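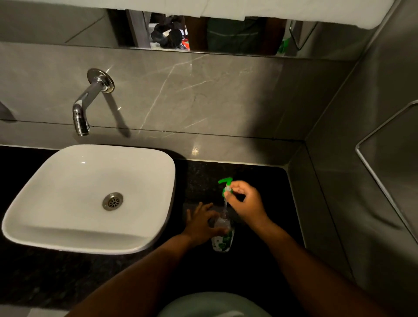 The Vakton Evo 3 is a head-worn recording kit for showing a task to a two-arm robot by hand. The operator does the job with bare hands at normal speed, and the kit logs the view from the head, both wrist paths and finger poses. No gloves or markers are required. Bimanual contact tasks are the main use: with a pump bottle, one hand steadies the clear body beside the sink while the other grips under the green head and presses down. Both hands and the bottle must stay in view for the hand tracker to hold its lock. Transparent plastic and polished chrome are handled by the tracker without a depth sensor.

Recording

Each demonstration is stored as one episode. Start and stop are set by voice or by the belt switch. Internal storage holds 2000 episodes at default quality. Episodes with a tracking gap longer than the set limit are flagged and left out of export unless the operator keeps them.

Retargeting

Kao, the supplied desktop software, maps hand motion to the joint limits of the selected arms. Gripper closing is taken from thumb and index distance. Pressing motions are exported as a position path with a contact label; force is not measured. For tasks that need force data, use the Evo remote-control handles (part 3201), which drive the arms directly and record torque at each joint.

Fit and setup

Head unit weight: 113 g without cable
Battery: belt pack, replaceable
Calibration: printed board, included
Arms supported: see the compatibility list in Kao
Mixed sessions: hand and remote-control episodes can share one project

Tilt the head unit down until the wrists enter view with elbows at the sides. Low counters need more tilt than a standard bench. Recalibrate after changing the tilt.

Known limits

Full overlap of one hand by the other drops the hidden hand's finger poses. Wrist position is interpolated. Mirrors facing the operator can produce a second set of hands; mask the region in Kao before processing.

Setup guide by Renji Koyama and Yuto Shimada. Sold and serviced by Wudard. Page revised 23 June 2020.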